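Friday, after lunch

Went back over the Flarnus result because I still don't believe it. The claim, as it stands in the draft, is that adding hand-held gripper demos to the Hodon training mix fixes the furniture tasks. 601 hand-held episodes on top of the 1,286 teleop ones, and the policy goes from hopeless at chairs to passing most of the time. Nice plot. I'd like it to be true.

My trouble is with the comparison. The baseline is teleop only, 1,286 episodes, and the mixed run has nearly half as many again. Nobody ran teleop plus 601 more teleop. So we can say more data helped. We can't say the hand-held part helped, and the abstract says exactly that.

Second trouble: scoring. We do 20 trials per condition, and "pass" means the chair ends up inside the tape. I watched six of the passes again this morning. In two of them the gripper never closed on anything, it just bumped the seat and the castors did the rest. A broom would score on this task. If we keep the tape rule we should at least log contact and grasp separately.

Also unhappy with how pose is handled. Tracking relies on the marker cubes on the grippers, and when you lean over a seat your own forearm can get between cube and camera. The Nedelcu script fills those gaps by interpolating and doesn't flag them. On a smooth push that's fine. On a push with a change of direction in the gap it invents a straight line, and we then train on the straight line.

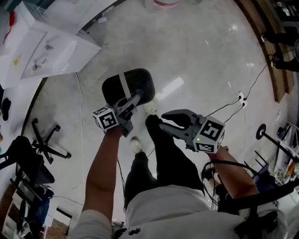
What I want to know is how much of the benefit comes from people using both hands. In teleop most operators park one arm and do everything with the other. With the hand-held pair they tend to push with one and keep the second near, open, in case the chair swings round. That's a difference in behaviour, and it could matter more than where the data came from. Could also be nothing. Easy to test: split the hand-held set into one-handed and two-handed and train on each.

Easy apart from the labels. Purum has a two-hand tag but it fires whenever both grippers move, including when somebody is only walking. I checked a handful and it was wrong often enough that I wouldn't use it. Will have to go through by eye, or set a threshold on distance to the seat. Leaning toward the threshold, then spot checks.

Things to do before anyone touches the abstract:

Matched baseline, same episode count, teleop only. Queue it for the weekend.
Rescore the old trials with grasp logged.
Get Nedelcu to write a gap mask. Anything masked longer than half a second gets dropped from training.
Repeat the mixed run with two more seeds. One seed is not a result.

4:40 pm. Gap mask half works. It marks the start of a gap properly and then misses the end if the cube comes back at a steep angle. Left a note in the repo.

Matched baseline is queued. My guess is it closes most of the difference. If it doesn't I'll say so here and buy the coffees.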